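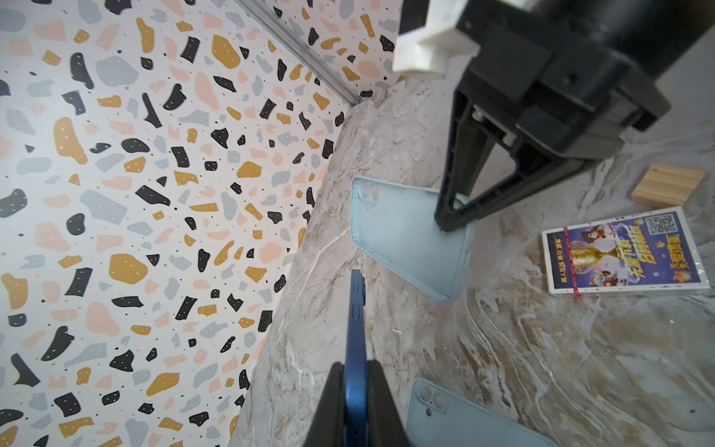
Wrist view, phone in the gripper. Phone held edge-on, two light blue cases on the table.

Bimanual phone-into-case policy: wrist cameras help in training loss, hurt in rollouts

Posted by Martim Tavares, January 3, 2021

I am training a behavior cloning policy on a two-arm setup. The task is to pick up a phone with one gripper, steady a phone case with the other, and press the phone into the case. I have 165 teleoperated demonstrations. The policy takes one fixed overhead camera plus a wrist camera on each arm, and outputs joint targets for both arms in chunks of 8 steps.

The result I can't explain is an ablation. With all cameras, validation loss is clearly lower than with the overhead camera alone. In rollouts the order flips. The overhead-only policy gets the phone near the case most of the time and then misses the rim by a small amount. The all-camera policy is more precise when it is on the right case, but in many trials it drifts toward the wrong case or stalls above the table with the phone in the gripper.

Things that may matter:

The table has a marble pattern with strong veins and the wall next to it has terrazzo wallpaper, so the wrist view is full of high-contrast texture. The wallpaper can take up most of one side of the wrist image.

Both cases look the same from the wrist. Either one is an acceptable target. The operator chose freely during collection and I did not record which.

There are distractors on the table (a small printed box, a wooden block). I moved them between demonstrations but not inside one.

The image encoder is shared between all cameras. Random crop and light color jitter on every view, same parameters for each.

Is this overfitting to the background, or is the multi-view fusion wrong? I would like to avoid collecting everything again.

Posted by Salvador Correia

Those are two separate failures and I would measure them separately before changing the network.

Start with the drift. You have two valid targets and no label telling the policy which one the operator had in mind. If your loss is plain L1 or L2 on joint targets, the best prediction at the start of the approach is somewhere between the two modes. The overhead-only policy has the same problem, but it sees both cases from a fixed view for the whole episode and can break the tie on layout. In the wrist view a case can go partly out of sight as the arm moves, and then the visual evidence for the earlier choice is weaker. A policy with no history can switch targets when that happens.

Cheap test: run 5 rollouts with one case removed, from the same start poses. If the drift goes away, the cause is target ambiguity and you can leave the encoder alone. To fix it, label the chosen case in each demonstration after the fact. You can read it off the final phone position in the overhead video, so no new collection is required. Feed the label in as a one-hot vector. If you don't want a label at test time, use a latent variable or a mixture head instead.

Now the stall. Look at how your demonstrations are distributed over time. In our insertion data, some 2 seconds of each episode had almost no motion just before contact, while the operator was lining up the edge. Behavior cloning learns that pause very well. It also lowers validation loss, as "stay where you are" is easy to predict from a close wrist view. That alone could produce the flip you describe. Drop the near-zero-motion frames or reweight them, then compute validation loss per phase (reach, align, press). An average over whole episodes tells you very little about insertion.

On the encoder: I would not share weights. The overhead camera is static and the wrist cameras are wide and moving, with visible stretching near the borders. Share between the two wrists if you need to save memory, and train the overhead one separately.

Posted by Lonley

change the wallpaper. we had a patterned wall and covered it with gray cloth and it got better

Posted by Martim Tavares

Covering the wall is possible but the purpose of the setup is to work with cluttered backgrounds, so I would only use it as a diagnostic.

I ran the single-case test. No drift in any of the 5 rollouts. It still stalled in 2 of them, both times with the phone already above the case. So the first part looks like target ambiguity and the stall is a separate matter. I am labeling the chosen case now and will filter the pauses after that, one change at a time.

Posted by Henriques

Agree with most of Salvador's answer. Two additions.

Check the random crop on the wrist views. At insertion the signal you need is the gap between the phone edge and the raised rim of the case, and with the phone held between the fingers that is a small region of the image. A crop that is reasonable for the overhead view can remove the fingertips from a wrist view. Use a small shift there and leave the scale fixed.

Second, apply camera dropout during training: blank one random view per sample with low probability. It prevents the policy from leaning on a single camera for the whole episode. Keep the probability low in the press phase, where the overhead view has too little resolution to help.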